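Labels, tape and other things I got wrong in the workshop

Last updated: August

I ran my little upholstery shop out of the back of Tullthorpe for 9 years before I labeled a single thing, and wow, do I regret it! I knew which switch did what, so why bother? Then I went away for a bit and Safta Tănase covered for me, and she called 3 times the first morning just to find the lights over the cutting table.

So, labels. Put them under the switch, all at the same height, and use words a stranger would get ("back bench lights", please, and no "BBL"). Paper ones under clear tape go yellow and peel, so I buy the stick-on plastic kind now.
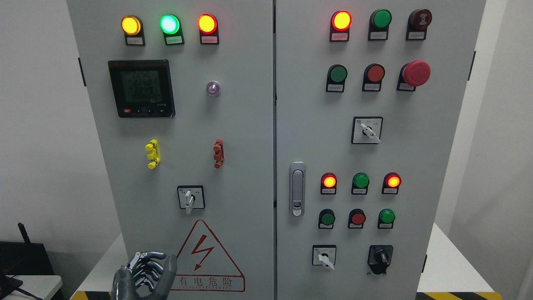 Wipe the spot with rubbing alcohol first and let it dry. I skipped this on my thread drawers and found half the labels on the floor by the end of summer (the other half were stuck to my socks). Press down hard with the back of a spoon, edges too.

Old label gunk comes off with a warm hair dryer and a plastic scraper. A dab of cooking oil gets the last of it, then dish soap. Don't go near switches or outlets with anything wet, obviously. 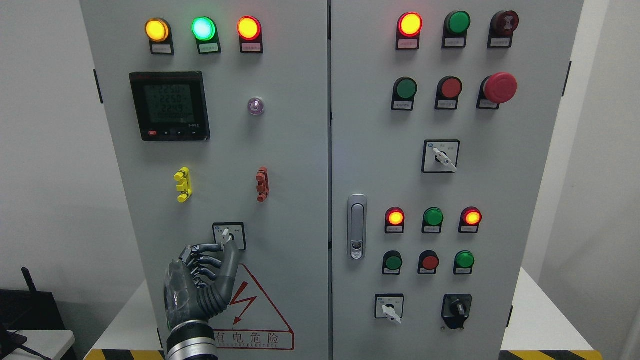
Color helps as well, but keep it simple. I use green dots for bins that are full and red for anything I need to reorder, and I wrote that down on a card by the door after Tullio Parisi threw out a whole red-dot box of good brass tacks. He thought red meant trash! Fair enough, I suppose.

Last thing: keep a spare sheet of blank labels and a marker in the same drawer, tied together with string if you have to. Mine wander off otherwise.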